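Search the archive
Advanced search | Go

From: Vibeke Ragnarsson
To: clamatis-club list
Date: Oct 1, 2025
Subject: Re: vanity task, who's in?

Ryota Okabe wrote:
> Can somebody post where we are with the Osa arms? I missed the
> last session and I have to tell Brirkholm by Friday if we're
> still entering in December. Also, is the laundry one dead?

Hi Ryota, hi all!

Not dead! I still love the laundry one. Knits are just miserable to grip (the fingers vanish under the fabric and then you're guessing), so I'd like to give it one more try with the slower close speed.

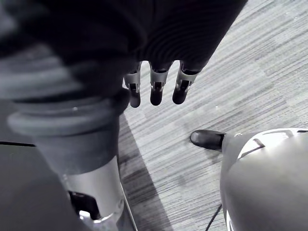
Anyway, the entry. Brirkholm wants 100 logged runs per task and we can pick up to 4 tasks. I vote for two, done well. Urio's scoring script still chokes on any log over 2000 lines, so please split yours before you upload, and put your initials in the file name this time, people!

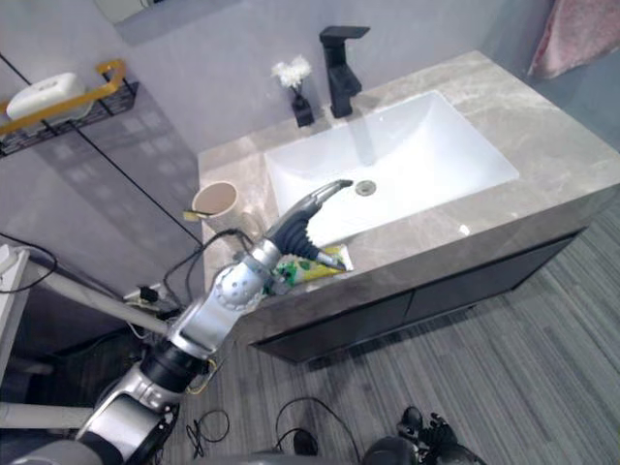 My vote for the second task is the bathroom one, and I'll happily write it up. It needs a proper start position though, or none of our runs will be comparable. I'd say the toothpaste begins on the front lip of the counter, the green and yellow tube with the white cap, and the toothbrush stays in the cup for now. Putting it in the sink can be the bonus round.

Ryota, tell them yes!

Vibeke

We use cookies to remember your list settings. Accept | Manage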